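Little wooden drawer cabinets, a thread, because I have been sorting things into them all December and I can't stop talking about it 🧵 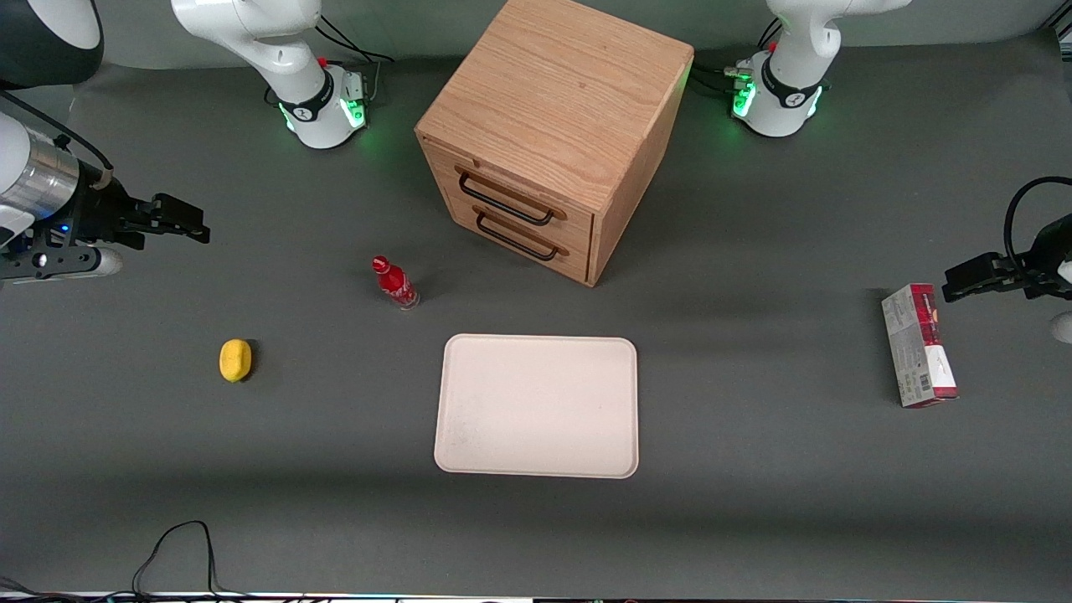
I got hooked on these years ago when my old neighbor Engelbert Mayrhofer moved house and handed me one full of buttons. I kept the buttons. I kept the cabinet. I have been looking for more drawers ever since!

A small cabinet on a tabletop beats any big piece of furniture for the stuff you reach for every day. Tape, stamps, batteries, spare keys, the tiny screwdriver for glasses. You open one drawer and there it is.

My rule is one kind of thing per drawer. I broke it constantly the first year and ended up with nine drawers of "misc" spread over the house. Misc is a swamp. Candle stubs and a passport photo and half a packet of radish seeds, all living together.

Before anything goes in, empty the whole thing onto a table. The whole thing! I used to do one drawer at a time and all I did was move the mess one drawer down.

You want a big clear stretch of tabletop for this and a tray. The tray is for things that belong in some other room. When it fills up, walk it around the house and come back with it empty.

(Do come back. I once left with a tray of picture hooks and spent the rest of the evening hanging pictures. Lovely evening, floor still covered in string.)

Sticky drawers! Take the drawer out, turn it over, and rub a plain white candle along the bottom edges and the runners inside. Slide it in and out a few times. I have done this to every wooden drawer I own and it is still the most satisfying two minutes in all of tidying.

If the wood smells musty, leave the drawers out overnight in a dry room, standing on end so the air gets around them. Coffee grounds in a cup helped with one of mine. The other one just needed a week.

Lining: I use leftover wrapping paper, cut a hair too small so it doesn't buckle. No glue. When it gets grubby you lift it out and put in a new piece. The one by my front door has had the same paper with pears on it for 3 winters and I'm getting attached.

Somebody asked about labels. I like a paper tag tied to the knob, written in pencil, so I can change my mind. And I do change my mind! "String" became "ribbon" became "ribbon + string" in the space of one afternoon.

Heavy things go in the bottom drawer. A light cabinet with all the weight up top will tip toward you when you pull, and then you're catching it with your knee. Ask me about the jar of coins.

Bottles stay out of drawers completely. They roll, they leak, they jam against the back and then the drawer won't open and you're in there with a ruler. Stand them up beside the cabinet, or on a tray if they drip.

Boxes too, mostly. If something already comes in a decent box that stands up by itself, let it stand. I wasted so much time decanting things into drawers that were perfectly happy in their own packaging.

Valentin Kaufmann wrote to say he keeps one drawer empty on purpose, for whatever turns up during the week. I tried it and I love it — mine had a luggage tag, two fuses and a clothespin in it by the weekend, and putting them away took no time at all.

Where to look for old ones: the back tables at flea markets, under the books. The one at Irby is my favorite, go early and check under every cloth. I paid 30 for my best cabinet there, missing a knob, and I found a knob in my own button collection that fits it. Well, a button. It's a button. It looks great.

Check the joints before you buy. Pull a drawer all the way out and hold it by one corner. If it wobbles a little, wood glue and a clamp will sort it. If it folds up like a lawn chair, put it back and go get a coffee.

Also look behind the drawers! I found a whole bus ticket and a recipe for plum dumplings back there. The recipe is now in the kitchen cabinet, second drawer, tag says "dumplings".

Total so far, for those keeping track with me: 122 things rehomed, and that includes a single chopstick that I walked around the house with twice before I gave in and made it a plant stake.

Plan for 23rd December is the gift wrap cabinet — tape on top, tags under that, scissors at the bottom. Send me your drawers in the meantime, I want to see all of them, especially the misc ones.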